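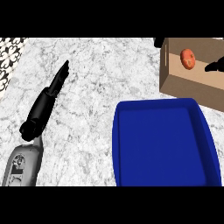 Words: Valter Halvorsen
Sunday, August 2, 2026

Stone benchtops. Everyone wants one, then everyone's scared of it. Lemon juice, red wine, the kids' beetroot. Marble will mark, full stop.

Boonmee Kamolrat has been cutting and polishing the stuff for 51 years, the last five at Wimholm. His own kitchen? Marble, never resealed. "Rings all over it. My wife likes them."

Most of us won't be that relaxed. So. Wipe spills straight away, pH-neutral soap, no vinegar ever. Boonmee tests with a spoon of water, left sitting five minutes. If the stone goes dark underneath its time to seal. Two thin coats, buff between.

Grey veining hides more then you'd think, plain white hides nothing. Ask to see the whole slab before you pay, not the sample. Wimholm's yard opens again in October.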